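Maltport cell, two-arm station: software safety checklist with comments 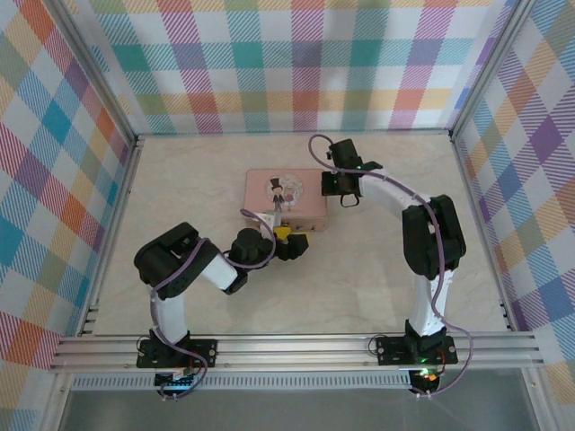 Station with both arms over the work floor, pink tin box in use as the task object.

Inspector: Zdislava Holub
Date: March 11, 2018
Control software: Durkeck, build 2553
Planner: Fladus, standard configuration
Previous build on this station: 2519 is not used any more, see item 3.2

Marks used in this list: OK = passed. OK/C = passed with comment. NO = not passed, must be repaired before automatic mode. N/T = not tested today.

The list is for the software side of the station. The mechanical inspection (bolts, rail, corner posts) has its own sheet and I did not repeat it.

1. Before power

1.1 Emergency stop is within reach of the person at the keyboard. OK

1.2 Nobody has a remote session open on the control computer. OK/C
Comment: One session was left open from the evening before. It was only a log window, but the same account can also send motion commands. Please close your sessions when you go home. I ask for this also in the last list.

1.3 Cables run free of the elbow and wrist joints over the whole allowed movement. OK/C
Comment: The purple cables make a high loop above the wrists. The planner does not know about them. Fladus sees only the arm links and the gripper, so a path can be "free" in the planner and still pull a cable. I would like a simple cylinder added to the wrist model, a little bigger than the loop. Until then, wrist rotation stays limited in the configuration file.

1.4 Electronics boards at the front of the rail: nothing metal lies near them. OK/C
Comment: The boards and their red wires hang at the front side, where people lean in to change the object. Not a software matter, but I write it here so that it is written somewhere.

2. Start of the control software

2.1 Both arms report the correct identity (left is left, right is right). OK
Comment: Tested by moving one joint of each arm by a small step, with the hand on the stop. Do not trust the names on the screen only. The names come from the order in which the ports are found, and this order can change after a restart.

2.2 Joint limits are loaded from file and are not the default ones. OK

2.3 Control loop keeps its period with both arms enabled. OK/C
Comment: The longest delay in the test was 8 ms, and the limit is 20 ms. This is good. When the camera view is open in full size on the same computer the delay becomes longer, so the view should be small or closed during automatic mode.

2.4 Watchdog stops both arms when the control process is killed. OK
Comment: Killed by hand, once while the left arm moved and once while the right arm moved. Both arms stopped each time.

2.5 Watchdog stops both arms when only one arm loses connection. NO
Comment: This is the most important point of today. When I disconnected the left arm, the right arm finished its movement and only then it stopped. The two arms share one work floor, and the second arm must not continue when it does not know where the first one is. Reported as ticket 3759. Automatic mode with two arms is closed until the ticket is closed. Work with one arm is allowed, with the other arm parked and disabled.

3. Planning

3.1 Arm-to-arm collision check is switched on. OK

3.2 Walls, floor and corner posts are in the planner model. OK/C
Comment: They are all there. The model file was copied from the older build and one comment inside it still says the old number. The content is right, the comment is wrong. Please correct it, otherwise somebody will "repair" the file one day.

3.3 Task object is in the model with the right size. OK/C
Comment: The tin box is in the model as a plain block, closed lid. The small yellow object and the white card are not in the model. For the approach with the gripper this is acceptable, because the yellow object is a target and comes from perception. The card has no entry anywhere. Either give it one or take it away from the floor before automatic mode.

3.4 Speed is reduced when both grippers are above the same half of the floor. N/T
Comment: Cannot be tested before 2.5 is repaired.

3.5 Planner gives an error, and not a half path, when no solution exists. OK
Comment: Asked for a point behind the back wall. It refused with a clear message.

4. Perception

4.1 Camera calibration is newer than the last movement of the camera. OK

4.2 Background does not produce false objects. OK/C
Comment: The walls have plaid fabric with many colours, yellow and pink among them. Ďurica, our detection module, found an object on the back wall two times in my test, both times with low confidence and on a yellow stripe. The filter by height removed both before they came to the planner. So the result is safe, but it depends on one filter only. I propose a second check: any detection outside the floor area is thrown away.

4.3 Detection is stopped or marked as old when an arm covers the object. OK/C
Comment: The position is marked as old, as it should be. The planner reads the mark. The operator screen does not show it, and the person thinks the position is fresh. A grey colour on the screen would be enough.

4.4 Shiny lid of a tin does not shift the measured position. N/T

5. Grippers

5.1 Closing force limit is active for both grippers. OK

5.2 Gripper keeps its last state when the software pauses. OK
Comment: It must not open by itself, and it did not.

5.3 Status light is described in the operator manual. NO
Comment: The right gripper has a small green LED and the base has a green light too. In the manual there is one sentence for both, and it does not say which is which. Small repair, only text.

Result

One-arm work: allowed.
Two-arm work in manual mode, slow speed: allowed with a second person at the stop.
Two-arm automatic mode: not allowed, open item 2.5.

To be done before the next inspection in June: 1.3 cylinder for cables, 3.2 comment in file, 3.3 card, 4.2 second check, 4.3 screen colour, 5.3 manual. Item 2.5 does not wait for June. When the repair is in, call me and I come to test 2.5 and 3.4 together.

Z. Holub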